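Chapter 7
Laundry and the Claims Made for It

Before you read

Write down how you decide how much detergent to use. If the answer is "I fill the cap," keep that note. You will need it for the exercise at the end of section 7.3.

7.1 What the machine does

Few household jobs come with as much confident advice as washing clothes. The box tells you one thing, the care label another, and a relative a third. Most of it is repeated without anyone having tested it, and some of it comes from people who sell the product they recommend. This chapter takes the opposite approach. We will start with the machine, ask what it can and cannot do to a dirty shirt, and only then look at the advice.

A washing machine does four jobs. It wets the cloth, moves it, holds it in a solution of water and detergent for a set time, and then removes as much of that water as it can by spinning. Heat may be added. Everything else on the control panel, however grand the name, is a change in the amount or order of these things. A program called "Fresh Care" or "Active Pro" should be read with that in mind. If the manual does not say what temperature it uses, how long it runs, and how fast it spins, you have been given a name and very little else.

The front-loading type is the one we will use for most of this chapter. Its drum turns on a horizontal or nearly horizontal axis, so the clothes are lifted up one side and dropped into the water at the bottom. The lifting is done by raised paddles fixed to the inner wall. Without them, a heavy wet load would tend to slide along the bottom of the drum. 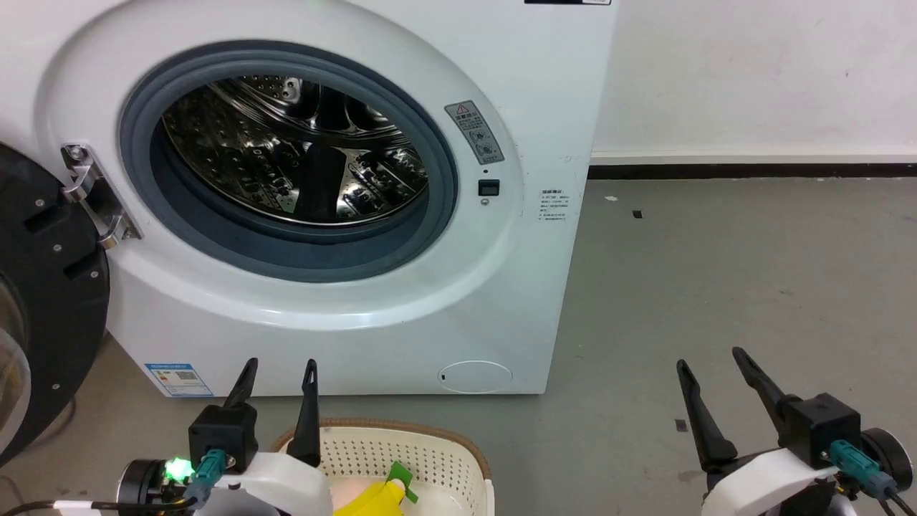

Figure 7.1 A front-loading machine with its door open. Note the gray rubber seal and the perforated steel drum with its raised lifters.

Three parts deserve a closer look, and each has its own folklore.

The drum. The small holes let water pass between the drum and the outer tub. During the spin they are the way out for water thrown from the cloth. You may hear that the pattern of holes in one brand is "gentler" than in another. Ask to see the test. In the McGrath household survey, which we return to in section 7.5, owners rated their machines as gentle or harsh on clothes, and their answers followed the price they had paid far more closely than the wear measured on their towels.

The seal. The thick rubber ring, also called the gasket, keeps water inside while the door is shut. It has folds, and folds hold lint, hair, coins, and damp. A sour smell in clean laundry often begins there, although the usual response is to buy a stronger perfume for the wash. Wipe the folds with a dry cloth after the last load of the day and leave the door ajar, unless there are small children or pets in the home who could climb in.

The latch. A hook on the door enters a slot in the front panel, and the machine will not start until it registers that the door is locked. When a machine "dies" for no clear reason, check for a sleeve caught in the door before you pay for a visit.

7.2 How full is full?
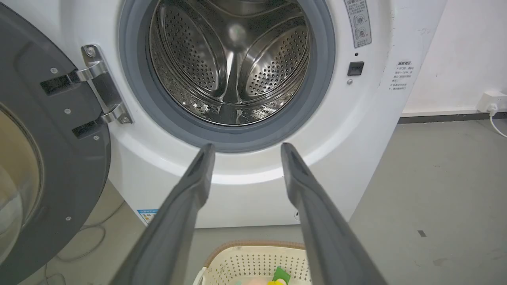 Open any two manuals and you will find a rated capacity given by weight. This figure is for dry cotton, loaded with some care, on one particular program. It does not apply to a padded jacket or a mixed pile of synthetics, and few people weigh their laundry in any case. The hand test is less exact but more useful: with the load in place, you should be able to slide a flat hand between the top of the clothes and the top of the drum.

Does overloading really matter, or is this one more rule handed down on trust? Ayman Helmy's work at the Sarwood training laundry is a fair place to begin. He washed 118 stained cotton squares at 40 degrees, half of them in properly filled drums and half in packed ones. The packed loads came out visibly worse. Note, however, what the study did not show. It used one detergent and one kind of stain - gravy - and it says nothing about lightly worn clothes, which may come clean under almost any treatment. A result from Sarwood is a reason to be careful with kitchen linens. It is a weak reason to scold someone over a drum full of T-shirts.

Keep the same doubt ready for the next section, where we turn to detergent and to the Flurkum dosing chart, still printed in many home guides.

Key terms: lifter, gasket, rated capacity, load, program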